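Home | Features | Town & Country | Archive | Subscribe

The Clock at Winbridge Keeps Its Own Hours

By Arlo Rosenthal
April
Last updated: 4:15 p.m.

The town clock in Winbridge runs three minutes fast, and most people who live there set their day by it anyway. The bakery opens when it strikes six. The bus to Breron leaves by the driver's phone, so visitors who trust the tower tend to arrive early and stand in the wind.

Public clocks were once a practical matter. Before cheap watches, a town without one had trouble holding a market or starting a shift. Winbridge bought its clock after the mill owners complained that workers from the Wihongi side of the river came in at all hours. The bill was $638, paid by subscription, and the names of the donors are still painted on a board inside the tower door. Several are misspelled.

For most of its life the clock was wound by hand twice a week. The job passed through two families and paid almost nothing. An electric winder went in during the 1970s, and the stairs have been used mainly by pigeons and the occasional school group since then.

In 2000 the clock stopped. The town council got a quote to replace the works with a sealed electric unit and came close to signing. A letter campaign in the Nodow Valley paper changed enough minds, and the old movement was taken down, cleaned and put back. It was out of the tower for most of a year – long enough that people noticed how often they looked up.
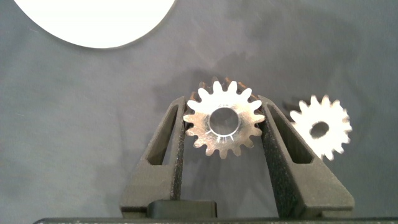

Arlo Rosenthal

Clocks depend on gears, and the arithmetic behind them is simple. A wheel with 60 teeth driving one with 10 turns it six times for each turn of its own. Put a few pairs together and a slow weight on a rope can move a minute hand once an hour.

Wear is the harder part. Old oil picks up dust and works like sandpaper on the pivots. Cold weather changes the length of a pendulum rod, and a tower has plenty of cold weather.

The council discussed the three minutes again this winter. A correction would take an afternoon. The motion was put off until after the spring fair, which starts at noon by the tower clock.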